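Two-Arm Kitchen Bench: Build and Simulation Report

Project group: Esperanza Kincaid, Lawal Olaniyan, Tamunoemi Bako
Project advisor: Suleiman Okeke
Submitted 26/07/2022

1. What we set out to do

The goal was a pair of tabletop arms that can share one kitchen counter and move things between a cutting board, a dish rack and a pot. We wanted to build the arms ourselves in the Gistard shared workshop, with parts we could afford, and to test the motions in simulation before running them on the bench. The working name for the whole project was Cellness, and the folders and code still use it.

Esperanza did the arm frames and the bench. Lawal did the wiring and the motor control. Tamunoemi did the simulation and most of the motion planning. We all wrote parts of this report, so the style changes a bit from section to section.

We did not try to do any cutting, cooking or washing. The only actions in scope were reach, grasp, lift, carry and place. Force sensing was in the first plan and was dropped when we saw how long the frames were taking.

2. The workshop and the bench

Gistard gives student groups a bay with a steel table, a vise and a shelf. The power outlets are on the wall behind the table, so the cables for both arms run under the top and come up at the front corners. We clamped a sheet of particle board to the table and bolted the arm bases to that. Bolting straight to the steel was not allowed.

The arms sit at the near side, one at each end, facing away from the person standing at the table. We first had them facing each other from the left and right sides. That gave more overlap in the middle, but the elbows stuck out past the table and people walked into them. With both arms at the front, the elbows stay over the bench for most poses. The cost is that the far corners are hard to reach and the area close to the bases is not much use for placing anything.

The particle board has swollen a little near one clamp where the mop bucket leaks. It needs to be replaced before anybody relies on the base positions again.

3. Arms

Each arm has a shoulder that turns and tilts, an elbow, a forearm that rolls and a wrist that tilts. The frames are cut from aluminum plate with printed spacers. The first spacers cracked at the shoulder when Esperanza tightened the through bolts, so we printed them again with thicker walls and put a washer on each side. None of the second set has cracked.

The shoulder motors came from Holtska as a surplus lot. They arrived with no data sheet, and Lawal worked out the pinout with a meter. One has a noisier gearbox than the rest. We put it on the left arm, which does less lifting.

The wiring took longer than the mechanical work. In the first version the motor power and the encoder signals ran in the same sleeve, and the elbow position jumped whenever the shoulder started moving. Lawal moved the signal wires to their own sleeve and grounded the shield at the controller end only. The jumps stopped. We also had a connector at the right wrist that worked loose after long runs. It is now held with a printed clip, and we check it by hand before starting.

Both arms run from one supply with one stop button. Mohammed-Awal Sowah, who manages the bay, asked for the button to be where either person at the bench can reach it, so it is mounted in the middle of the front edge.

4. Grippers

We use the same gripper on both sides so that spare parts fit either one. The fingers are linked and driven by a single small motor. They close to a narrow tip, which helps when going in between other objects, but a narrow tip is poor at holding anything round. We glued thin rubber to the inner faces. This was enough for a sponge and a plastic cup.

A bell pepper is harder. The skin is smooth, the sides curve inward toward the bottom, and if the fingers touch one side first the pepper rolls away before the other side arrives. On the bench our best approach was to come down from above with the fingers open, stop above the board, correct sideways, and then close slowly. The slow close matters more than the sideways correction. At full speed the pepper moved almost every time.

We looked at a softer fingertip design sold under the name Srivastava but could not get it in time. The mounting plate has holes for it.

5. Simulation

Tamunoemi started the simulation before the arms were finished so that we would have something to plan against. The scene is a kitchen counter with a granite top, and the objects were chosen to match the tasks: a wire dish rack, a cutting board with a red bell pepper on it, and a black pot. The arm models in the simulator are stock models with smooth housings and do not look like our plate frames. We kept them because their joint layout was close enough for planning, and drawing our own frames properly would have taken weeks we did not have.

The planner treats each arm separately and then checks the two paths against each other. If they come too close, the left arm waits. This is a simple rule and it wastes time, but it was easy to test and we trusted it. A planner that moved both arms together was tried in October and given up, as it sometimes found paths that swung both elbows over the bench for no clear reason.

The dish rack was the hardest object to model. A rack made of thin rods needs many small collision shapes, and the simulator slowed down badly when all of them were active. Tamunoemi replaced each wall with a flat panel for planning and kept the rods only for display. The planner therefore believes the sides are solid. It can go in from the top and nowhere else, and that suits us.

The step limit for one attempt was set at 1442. The number came from the longest carry we had timed on the bench, converted to simulator steps. Attempts that ran past it were stopped and logged as timeouts.

6. Test runs in simulation

We ran 200 attempts at the pepper task, moving the pepper and the board a little between attempts. In each one the right arm had to pick up the pepper and put it in the rack, with the left arm parked or waiting nearby. The log records the final result and the reason for any failure.

The most common failure was the pepper rolling, the same problem as on the bench. The next was the right gripper stopping beside the pepper and closing on air. We traced that one to a wrong offset in the gripper model. The fingertip point was set 5 mm from where it should have been, and the error grew when the wrist was tilted. After the fix, the closing-on-air failures became rare.

Timeouts were mostly caused by the waiting rule. When the left arm was parked close to the rack, the right arm's path over the rack was judged too close, and since the left arm had no task, it never moved out of the way. We changed the rule so that an idle arm backs up toward its own base when the other one needs the space.

We did not model water, grease or damaged vegetables. The simulated pepper also has more friction than a real one, and we ran out of time to tune it.

7. What we would change

The bench should be granite or another heavy slab. Particle board flexes when the right arm stops quickly, and the flex shows up as a wobble at the fingertips.

The motors should all come from one source with a data sheet. We saved money on the surplus lot and spent it again in hours.

The simulation needs frames that match ours, at least in outline. Several poses that were safe in the simulator put our real elbow plate against the cable sleeve.

We would also start the log format earlier. The first runs were saved in 2 different layouts, and Tamunoemi had to write a converter before any of them could be compared.

Figure 1. Simulated counter with both arms over the work area and the pepper on the cutting board.

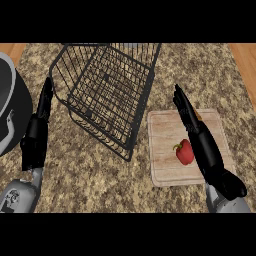 Appendix A: Files handed in

Frame drawings, wiring diagram, gripper print files, simulator scene, run logs and the log converter. All are in the Cellness folder on the workshop drive.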